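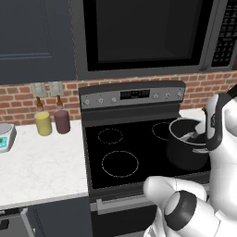 Sunday, after dinner

Day 4 of giving up sugar in my coffee. Uriel Ponce called at 4 to ask how it was going and I told him I'd taken up sighing. He quit years ago and describes black coffee the way other men describe their boats.

Walked to Furnari for bread. Forty-four people in line, or it felt like it, and the man ahead of me wanted every loaf explained. Got the last rye. Ate the heel on the way home, so dinner was mostly soup.

Still haven't called my sister back. She'll want to talk about the Urrego trip and whether I'm bringing the good cooler. I am not bringing the good cooler.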